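4. Why Some Victims of Burglary Wait Before They Report

4.1 Material and procedure

The material for this section comes from the police stations of two districts, Vudov and Sarkow. We received 531 burglary reports in total, all of them closed at the time of our access. In each report the duty officer writes two times: the time when the victim discovered the burglary, and the time when the complaint was registered. The difference between these two times is what we call the reporting delay. It should not be confused with the response delay, which was treated in Section 3 and which begins only when the police already know of the case.

The two districts do not use the same form. In Vudov the officer fills in the time of discovery by hand, in a free field, and it can be written as an hour or as a phrase such as "in the morning" or "when we came home." In Sarkow the form demands an hour and a minute, and the software does not let the officer continue without them. One may think that the Sarkow data are for this reason better. We are not sure of it. Several officers told us that they enter the full hour when the victim does not remember, and a full hour looks in the data exactly like a precise answer.

All reports were read by two coders, Aisling Kinsella and Jannik Hamann, who worked separately and compared their results at the end of each station. Where they disagreed, the report was read again by Dong-hyun Koo, and his decision was final. A report was coded as "late" when the complaint was registered on a later calendar day than the discovery. This is a rough measure. A burglary discovered at 11:40 p.m. and reported after midnight counts as late, while one discovered at breakfast and reported in the evening does not. We considered a finer measure, but the free field in the Vudov form does not permit it.

With this rule, 125 reports were coded as late. For these cases the coders also noted any reason for the delay that the officer had written down. In many of them no reason was written, and the form does not ask for one.

4.2 Interviews

The reports alone say little about what a victim thought in the hours before going to the station. We therefore invited people from the late group to an interview, and 49 of them accepted. The invitations were sent by the stations and not by us, so that we did not see any address before the person had agreed. The interviews were led by Siobhán Buckley and Áine Tully. They followed a short guide with open questions, and the person could stop at any moment or refuse a question without giving a reason.

We did not ask about the stolen objects unless the person began to speak of them. In the pilot interviews in the Kamel quarter of Sarkow we had started with the objects, and this had a bad effect: the conversation became a list, with prices, and people seemed to believe that we were sent by an insurer. In the final guide the first question was simply how the person had spent the day of the discovery. Notes were taken by hand and typed on the same evening. The wood-grain tabletop is shown in Figure 4.

Figure 4. Tabletop, seen close, with a pale glare on the right side.

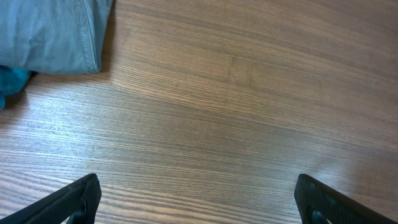 Why did these victims not go to the police on the same day?

Most of them first wanted to know what was missing, and they believed that the police would not accept a complaint without a complete list.

This belief is wrong in both districts. A complaint can be registered with an incomplete list, and the victim can add objects later by a signed letter or, in Sarkow, by telephone. Yet the belief is not without a source. The leaflet that was given out in Vudov until April says that the victim "should bring a list of stolen goods with serial numbers where possible." The words "where possible" were understood by our interview partners to refer to the serial numbers only. They read the list itself as a duty. One woman had spent two evenings looking for the receipt of a sewing machine before she went to the station, and she was then told at the desk that she did not need it.

A second group spoke of the landlord. These persons lived in rented rooms, often with a damaged door, and they had called the landlord first. Some landlords came quickly and repaired the door, which is understandable but is a problem for the collection of traces. Others advised the tenant to wait. We have only the side of the tenant in these accounts and cannot judge how the advice was meant. Still, it is worth noting that no tenant in this group knew that a complaint can be made without the consent of the owner of the building.

A third reason was shame. It appeared less often than we had expected from the literature, and mostly where the person suspected a relative or a former partner. In such interviews the delay was not really a matter of hours. The person had decided not to report at all, and then something changed this decision – a call from the insurer, a second burglary, a quarrel. For this group a better leaflet would probably do very little.

4.3 Differences between the stations

Late reports were not spread evenly over the nine stations. Those with a desk open in the evening had a smaller share of late cases, and this held in both districts. We do not want to read too much into it. The stations with evening hours are also the ones in the town centers, where people live nearer to the police and where more households have insurance. The Hauser station is an interesting exception: it lies outside the center, it closes in the afternoon, and its share of late cases is nevertheless low. The officers there explained this by the local habit of calling the station by telephone and coming in person only to sign. At Hauser the time of the call is entered as the time of registration. At the other stations, as far as we could learn, it is the time of the signature.

This last point has a consequence for the whole data set. If the telephone call were counted everywhere, part of the 125 late cases would no longer be late. We cannot say how large this part is, as calls before the signature are not kept in the file. In the interviews, several persons mentioned such a call without being asked, and two of them were surprised to hear that their complaint carried a later day. They considered that they had reported at once. The comparison between stations in Section 5 is therefore made twice, with Hauser and without it.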